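How to Request a Replacement Parking Permit

Fovari Residents' Services
Last reviewed: Tuesday, October 27, 2020

Residents whose parking permit has been lost, stolen or damaged may request a replacement from the Permit Office. The steps below apply to annual residential permits only. Visitor passes and contractor permits are handled under separate rules.

Before You Begin

You will need the following:

Your permit account number, printed at the top of your most recent renewal letter
A current vehicle registration card showing your Fovari address
One form of photo identification
The damaged permit, if you still have it

If your registration card shows a former address, update it with the motor vehicle agency first. The Permit Office cannot accept a utility bill in place of the registration card.

Step 1. Report the Permit

Call or visit the Permit Office and state whether the permit was lost, stolen or damaged. Staff will cancel the old permit while you are on the line or at the counter. Once canceled, a permit cannot be made active again, even if it is later found. Please search your vehicle and home before you report a loss.

For a stolen permit, file a police report and keep the report number. The replacement fee is waived when a report number is given.

Step 2. Complete Form 694

Form 694 is available at the front counter and by mail. Print clearly in dark ink. Enter the license plate number exactly as it appears on the registration card, with no added spaces or dashes. In Part 2, mark a single reason for the request. Sign and date the form on the reverse side; unsigned forms are returned to the applicant.

Households with more than one permit must submit a separate form for each vehicle.
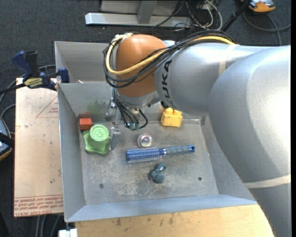
Step 3. Submit the Form and Documents

Forms may be submitted in person or by mail. Applicants who come to the counter should bring original documents, which will be checked and handed back. Applicants who write should send copies only. Address the envelope to:

Permit Office
Attention: Kenza Saber
200 Lakatos Street
Fovari

Do not send cash. A check or money order should be made out to Fovari Residents' Services, with the permit account number written on the memo line.

Step 4. Use a Temporary Permit

A temporary paper permit is issued at the counter on the day of the request. Those applying by mail may ask for one by checking the box at the bottom of the form. Place it face up on the driver's side of the dashboard, where the expiration date can be read from outside. It is valid only in the zone printed on it.

Vehicles parked without a permit may be cited during this period. A pending request is not grounds for dismissal of a citation.

Step 5. Attach the New Permit

The new permit will be mailed to the address on file. Remove the old decal fully and clean the glass before attaching the new one to the lower left corner of the rear window. Tape may not be used. Decals are damaged by removal and cannot be moved to another vehicle.

If You Change Vehicles

A change of vehicle is treated as a transfer and requires the transfer form, available at the same counter. Leased and company vehicles also require a letter from the registered owner naming the resident as the regular driver.

Appeals

A resident whose request is denied may ask for a review in writing. State the reason for the appeal and enclose a copy of the denial notice. Reviews are conducted by Kenza Gaber, Permit Supervisor, and the decision is sent by mail.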